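Tema 4. La zanahoria: siembra, aclareo y conservación
Apuntes del curso de huerto familiar, grupo de noviembre 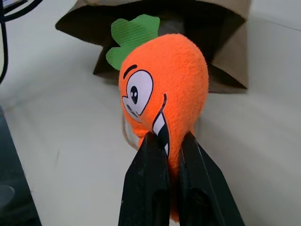
Zanahoria de peluche, con cara y hojas de tela verde.

Bueno, vamos con la zanahoria, que es la hortaliza que más disgustos me ha dado en la vida y, aun así, la que siembro todos los años. Os dejo por escrito lo que vimos en clase y alguna cosa que se me quedó en el tintero, porque con las preguntas sobre el puerro se nos fue media tarde.

Empiezo por el suelo. La zanahoria quiere tierra suelta, profunda y sin piedras. Si la raíz tropieza con algo duro se bifurca y os saldrán esas zanahorias con dos piernas que hacen tanta gracia (y que luego no hay quien pele). En mi parcela de Prumham la tierra era arcilla pura y estuve cuatro años echando arena y compost viejo hasta sacar una raíz recta. Ojo con el estiércol fresco: nada de ponerlo el mismo año. Si el bancal se abonó para las calabazas o las coles de la temporada anterior, ahí es donde yo la pondría.

Siembra. Siempre directa, por favor. Ya sé que en los viveros venden bandejitas de plantón, pero la raíz principal se daña al trasplantar y el resultado suele ser un muñón. Surcos poco profundos, de un centímetro, y separados un palmo. La semilla es diminuta; yo la mezclo con arena seca en un bote y la voy dejando caer con los dedos. Oskari Toivonen, que dio este curso antes que yo, la pegaba en tiras de papel higiénico con engrudo de harina en las noches de invierno. Funciona muy bien, pero hace falta una paciencia que yo no tengo.

Y ahora lo importante: la humedad. La semilla tarda entre dos y tres semanas en asomar y en ese tiempo la superficie no se puede secar ni un día. Yo riego fino por la mañana y tapo con un saco de yute hasta que veo las primeras hojitas. ¡No os olvidéis de quitar el saco! Un rabanito sembrado cada palmo os marca la línea, porque nace enseguida.

Aclareo. A todos nos da pena, lo sé, pero hay que hacerlo. Cuando tengan tres o cuatro hojas se deja una planta cada 4 cm, y más adelante se repite hasta dejar 6 u 8, según la variedad. Mejor al atardecer y con la tierra regada. El olor de las hojas rotas atrae a la mosca de la zanahoria, así que lo arrancado se retira del bancal. Contra la mosca, malla fina bien cerrada por abajo. Lo de intercalar cebollas lo he probado muchas veces y sigo sin tenerlo claro —Laine Sakalauskas jura que a ella le va de maravilla en Numholm, y quizá sea cosa del viento.

Si los hombros de la raíz asoman y se ponen verdes, arrimad un poco de tierra. No es grave, solo amargan.

Conservación. Se cortan las hojas a ras, no se lavan y se guardan en cajas con arena apenas húmeda, en capas y sin que se toquen. En un sitio fresco aguantan meses. Las rajadas o picadas, a la cocina esa misma semana.

Para la próxima sesión: traed un tarro con tierra de vuestro huerto, llenadlo de agua hasta arriba, agitadlo y dejadlo reposar desde la noche anterior. Miraremos las capas y hablaremos de la remolacha.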